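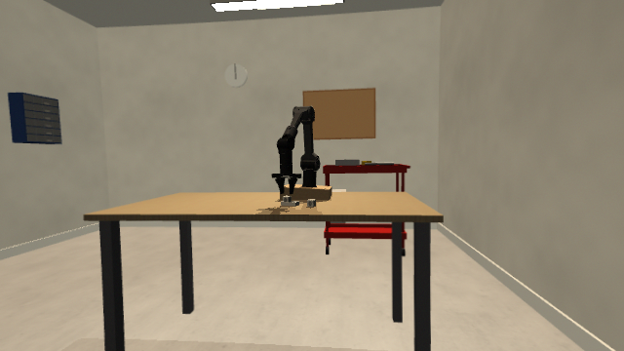
Verlow Print Queue: Ticket Log
Subject: Large labels come out blank after the Fleltov update
Status: Solved
Opened: May 1, 2021
Site: Trisbridge branch, Edwards building

Original report

Hi all! First off, the new Fleltov release is a lovely piece of work. The preview window alone has saved me so much clicking. But I've run into something odd and I'd love to get to the bottom of it.

Small shelf labels print fine. Large labels (the ones we put on the archive boxes) feed through the printer at normal speed and come out completely blank. There is no error on the screen, and the queue marks the job as done. It happens from both desks and from the laptop.

Tried so far:
Restarted the printer and the queue service.
Swapped the label roll for a new one.
Cleaned the print head with the pen from the supply drawer.
Printed the built-in test page, which looks great, nice and dark from edge to edge.

So the hardware seems happy. Anything else I can look at?

Reply 1, Support

Thanks for such a clear report, the test page was a really good idea! If that prints dark all the way across, the head and the roll are both fine and we can stay on the software side.

Could you open the large template, go to Page Setup, and send back two things: the resolution and the top offset? Please also try one large label with the logo removed.

Reply 2, Trisbridge

Resolution says 300. Top offset says 100, and it's grayed out so I can't change it.

Without the logo it's still blank. BUT I noticed something fun. If I drag the text box right down to the bottom of the template, the very top of the first line shows up on the label! Just a sliver of it. So it is printing, only in the wrong place.

Reply 3, Support

Oh, nice catch. That sliver tells us a lot. The old release measured the top offset in dots and the new one measures it in millimeters. Your small template was rebuilt after the update, so it picked up the right value. The large one was carried over from the old version and kept the number 100, which now pushes everything past the end of the label.

The field is grayed out because the template is locked as a shared one. Steps to fix:

1. Close the template on every computer.
2. In the Verlow queue settings, open Shared Templates and pick the large label.
3. Choose Unlock, then Reset Offsets.
4. Save it under a new name so the old copy stays put for now.
5. Send one label and check the left margin too. It sometimes needs a nudge.

Reply 4, Trisbridge

It works!! First label came out with the text right where it should be, logo and all. The left margin was a hair off, so I moved it over and the second one was perfect.

I then ran a batch of 40 to be sure, and every label was good. The barcodes scan on the first try as well, even the long ones, which used to be fussy before the update.

One leftover question. We have over 70 older templates in the shared folder. Do I need to reset them one at a time?

Reply 5, Support

Great news, and thanks for running the full batch!

No need to go one by one. Select them all in Shared Templates, unlock, and Reset Offsets will apply to the whole selection. Export the folder first so you have a backup. Any template with a hand-set margin will lose it, so make a note of those before you start.

A check for old offset values is planned for the June release, and it will show a warning when a template opens.

Reply 6, Trisbridge

Exported, unlocked, reset. Three templates had hand-set margins and I've put those back in. Spot-checked the folder labels and the mailing labels and they look terrific. Happy for this one to be closed, and I'm looking forward to that June release!

Closed by Support. Cause: offset unit changed between releases. Fix: Reset Offsets on shared templates.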